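Elby Mug Tree - Set-up and Placement

Before you start
Clear a flat spot on the counter. Wipe it down, let it dry. Keep the tree out of the path of drawers and oven doors.

1. Set the base down flat. Square base, post straight up. If it rocks, turn it a quarter and try agian.

2. Check the pegs. Snug, no wobble. Do not hammer.

3. Hang the first two mugs by the handles, one each side of the post. Keep them close to level - uneven loads tip the tree.

Note: wide mugs go on opposite sides. No soup bowls, no pitchers.

CAUTION: Lift mugs straight off the peg. Dont drag the tree by a mug.

4. Put the rest of the counter things back. Fruit or corn in a low basket, off to one side, room left for your hand to reach the mugs.
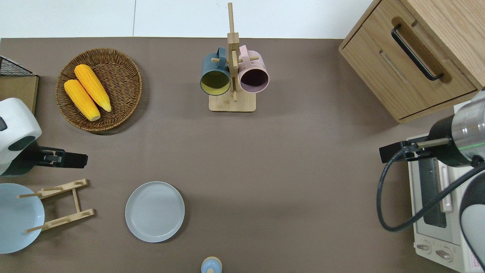
5. Adding more mugs
Load in pairs, 6 mugs max. Dry them first.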